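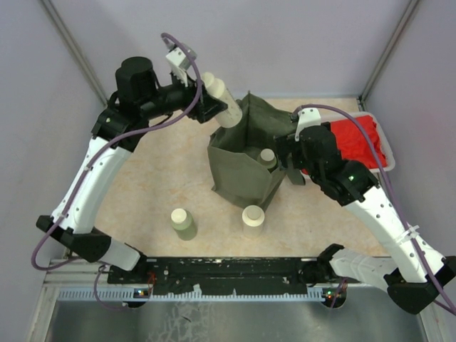
bag-packing-faults
Data card, revision 3

Summary

Recordings of a two-arm cell packing bottles into a soft fabric bag, kept because something went wrong in the session they come from. The set has 793 episodes. Of these, 105 carry a fault label. The rest are clean runs from the same sessions, left in so that a fault can be compared with normal motion on the same hardware.

The cell is at the Trilville lab. Maintained by Ngân Lò. Labels by Huệ Hứa and Clementina Pinheiro.

Task

Bottles start on the tabletop. One arm picks and carries, the other holds or opens the mouth of the bag. An episode ends when the operator presses stop, or when the controller trips. The bag is soft and sags differently every time it is set down, and most of the trouble starts there.

The shallow white tray with the red cloth belongs to a second task and is not used in this one. It stays on the table. Do not filter episodes by whether it is visible.

Fault labels

cable_snag - A wrist sensor cable caught on the bag, the tray or the arm itself. The purple cables loop free of the wrist before they run down the link, and the right one can pass over the tray. In the worst case the connector pulled out and the wrist stream went dead while the arm kept moving.

grip_slip - The bottle rotated or dropped while held. Includes slips where the bottle still ended up in the bag.

rim_catch - The bottle hit the back or side of the bag opening and dragged the bag with it.

arm_contact - The two grippers touched, or a gripper touched the other arm's link. All of these happened at the mouth of the bag.

stale_wrist - The wrist stream froze without any error from the driver. See below.

An episode can have more than one label. The first one listed is the one the labeler thought came first.

The stale stream problem

On 07/12/2024 Châu Nông was running the cell and the left arm pushed a bottle down into the side of the bag and kept pushing. The operator hit the stop. Nothing was damaged except the bag seam. The logs showed that the left wrist stream had been repeating its last good reading for up to 2,000 ms before contact. The policy was acting on old data and the driver reported everything as healthy.

The cause was a half-seated connector at the sensor mount. It made contact at rest and lost it when the wrist rolled past a certain angle. The indicator lights on the arms show joint power only and stayed green the whole time. Do not use them as a check on the sensors.

Changes made afterward:

The driver now compares timestamps and stops both arms if either wrist stream is older than 1,000 ms. Thoa Đặng thinks this is still too long. It is set in config/watchdog.yaml.

Cables are zip tied to the link and the tie is checked at the start of a session.

Both arms stop together. Before this, a trip on one side left the other one running with its gripper in the bag.

Episodes recorded before the change have watchdog: false in the metadata.

Known issues

Clocks on the left and right controllers drift apart over a long session. Align on the sync pulse, not on the file start time.

The fixed view can lose small bottles once they are down inside the bag. Labels for those episodes relied on the wrist views, and a few are guesses. They are marked confidence: low.

rim_catch and grip_slip were labeled by different people in the first batch and the line between them moved. Huệ has redone half of it.

Not suitable for

Estimating how often this kind of cell fails. Sessions were picked because they had faults in them.

License and contact

Internal use at Trilville and Patdale. Ask Ngân before copying it anywhere else. Label corrections go in labels/fixes.csv with your initials.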